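Ladbridge extends home broadband loan scheme to a further 466 households

Residents in the north of the town will be able to borrow a wireless router free of charge from December

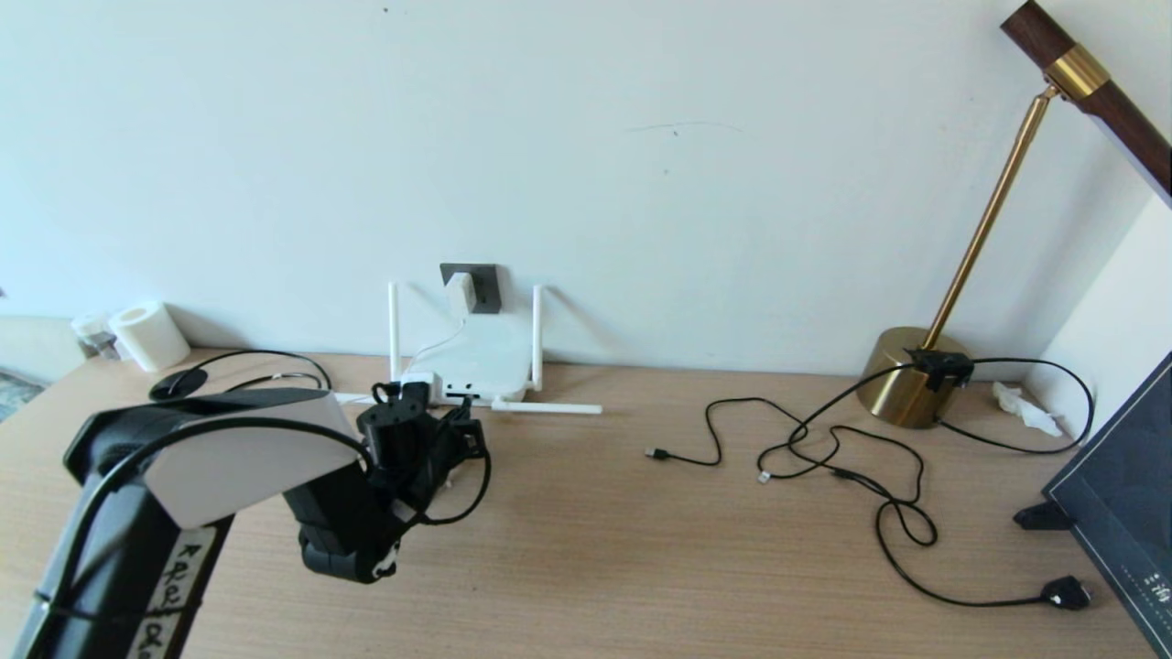 Ladbridge Town Council has confirmed that its broadband equipment loan scheme will be extended to cover Brudside and the streets adjoining it, following a decision taken at its meeting on Thursday evening. The extension will make a further 466 households eligible to borrow a router and power adapter for up to two years, with help in setting up the equipment at home where it is requested.

The scheme was introduced in the south of the town last year for residents who had a working line into the property but no suitable equipment of their own, or who were relying on a mobile telephone for all of their internet use. It is intended for people who study or work from home, those who manage health appointments online, and households in which several people share a single connection.

Under the arrangements approved on Thursday, applications from Brudside will open at the beginning of December. Equipment will be supplied and prepared by Briltositz, the firm which has held the contract since the scheme began. Home visits will be carried out by Abou Zeid, a local electrical and data contractor with premises on the Ladbridge trading estate.

Lumturie Krasniqi, the council's digital access officer, said that demand in the first area had been higher than expected and that a large share of the enquiries received in recent months had come from residents living just outside the boundary.

"We have had to turn away people who live on the wrong side of one road, and that has been difficult to justify," she said. "The equipment is the same, the need is the same, and the contractors are already working a few streets away. Members took the view that it was time to bring Brudside in."

Ms Krasniqi said that the visits made so far had shown how much depended on the position of the router within the home. In many properties the equipment had been placed behind a television, inside a cupboard or on the floor of the hallway, where furniture and thick internal walls weakened the signal before it reached the rooms in which it was wanted.

"A desk or a shelf against the wall, close to a socket, is usually perfectly good," she said. "It does not need a special piece of furniture. Most people put it down among the ordinary things they have in the room, and that is fine provided it has some space round it and the leads are not being pulled."

Guidance on placing the equipment

The council has reissued its guidance leaflet to coincide with the extension. A copy will be included with every router lent under the scheme, and large-print copies may be requested from the information desk at the town hall.

The leaflet advises residents to stand the router on a firm, level surface, above floor height and as near to the middle of the home as the position of the line allows. It should be kept away from microwave ovens, fish tanks and large mirrors, and should not be covered with cloths or papers. Air should be able to move freely on all sides of the casing.

On models with several aerials, the leaflet recommends that each is unfolded before use. Upright aerials are generally suitable for a flat or a bungalow. In a house with more than one floor, one aerial may be turned to lie level while the others remain upright, which can improve reception upstairs. Residents are encouraged to try more than one arrangement and to allow a few minutes between each before deciding which is best.

The power adapter should be plugged directly into a wall socket where possible. The lead should hang without strain and should not be trapped behind a drawer or run beneath a rug. Where a network cable is used to connect a computer or printer, it should be laid along the back of the desk and kept clear of the working area. Drinks and open containers of liquid should be kept at a distance from the equipment.

Residents who find that the signal remains poor after following the guidance may ask for a visit. Appointments last up to an hour and are available on weekday mornings and afternoons, with a small number of early evening places reserved for those who are at work during the day.

Cost of the extension

The council has set aside £3000 from its community reserve to meet the cost of printing, delivery and home visits in Brudside during the first year. The routers themselves will be drawn from stock already purchased under the existing contract. Some 100 units are currently held in store at the Briltositz depot, and members were advised that this should be sufficient until the spring, when the position will be reviewed.

The proposal was carried by nine votes, with no member voting against. During the discussion, members asked for an assurance that residents in the south of the town would not wait longer for a visit as a result of the change. They were told that Abou Zeid had agreed to provide a second fitter on two days of each week – an arrangement that will remain in place for as long as the scheme covers both areas.

Members also asked what would happen to equipment at the end of the loan period. Officers confirmed that returned routers are reset, cleaned and tested before being lent again, and that any found to be faulty are sent for recycling. Residents who wish to keep a router beyond two years may apply to renew the loan on the same terms.

A further report on the scheme, including waiting times for home visits in each area, will be brought to members in the spring.

How to apply

The scheme is open to any household within the two areas which has an active broadband line and does not already hold equipment on loan from the council. There is no charge and no deposit. Applicants will be asked to provide proof of address and the name of their broadband supplier, and to sign a short loan agreement.

Forms will be available from the town hall, from Brudside library and from the council's website. Completed forms may be returned by post or handed in at either building. Residents who would prefer to apply by telephone may do so by calling the town hall switchboard between 9 am and 4 pm and asking for the digital access team.

Applicants can expect to hear from the council within two weeks. Routers may be collected from the library by arrangement – delivery is offered to those who are unable to travel.

The council does not provide the broadband line itself and is unable to deal with faults on the line or questions about bills, which should be directed to the supplier. Residents who are unsure whether their line is active may bring a recent bill to the library, where staff will be able to advise.

Existing borrowers in the south of the town do not need to take any action. Their loan agreements will continue unchanged, and copies of the revised leaflet will be posted to them before the end of December.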